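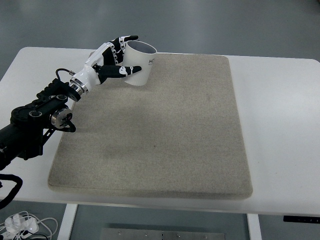

Bringing home cat number two – how slow is slow?

zineb_tahiri
Hi all! We're picking up a second cat in August and I'm so excited I've already cleaned out the spare room twice. Our resident, Pugh, is a five-year-old neutered male who has been the only cat his whole life. The new one is Sarken, a gray female, 21 weeks old, coming from a foster home with other cats. Everything I read says "introduce them slowly" and then gives a completely different number of days. What worked for you?

okhee_c
Congratulations!! Two cats is the best thing we ever did. Ours took 5 weeks from closed door to sleeping on the same couch, and I'd do every day of it again. Swap blankets first, then feed on both sides of the door, and move the bowls closer as long as they both keep eating. If one of them walks off from dinner, go back a foot and try again tomorrow.

Ju-won K
I'll be the odd one out. We did 2 days behind a door and then opened it. Some hissing, one swat, done. A young cat who already knows other cats reads the room pretty well, and I think people drag it out until the house is tense.

okhee_c
Ju-won K wrote: "I think people drag it out until the house is tense"
Glad it went well for you, but your older cat had lived with cats before, if I remember your old thread. Pugh hasn't. A bad first fight can take months to undo. I really wouldn't gamble on it.

Ju-won K
Fair, he had. I still say watch the cats and forget the calendar. If Pugh is lying down by the door looking bored on day four, what are you waiting for?

iseul.heo
Love this thread already :) Please use a screen or a tall baby gate for the middle step! We went straight from solid door to nothing with our first pair and it was too big a jump. With the second pair we put a screen in the doorway and they were playing footsie under it by the weekend. Also, a litter box each plus one more, and not all lined up in the same corner (that just makes it one big box as far as the cats are concerned).

zineb_tahiri
Oh, the footsie! A screen it is. Does anyone use the pheromone plug-ins? There's one at our pet store for a silly price and I can't decide.

DaeHan_K
We tried one and I couldn't tell you whether it did a thing. I'd put the money into a second cat tree – height helped ours more than anything. The shy one could sit up top and watch the kitten tear around, and after a while she came down to join in.

iseul.heo
Seconding the tree. I did like the plug-in, though! My nervous boy seemed calmer with it on. Could be me who was calmer.

okhee_c
Vet check before they share anything, too. Fosters are great, but kittens pick up sniffles and worms.

zineb_tahiri
Vet visit is booked for the morning after she arrives. Plan so far: spare room, blanket swaps, screen, and I'll let Pugh set the pace. If he's bored by day four I'll report back and Ju-won can gloat.

Ju-won K
I will gloat with pictures of my two asleep in the laundry. Good luck, and give Pugh some extra play before dinner!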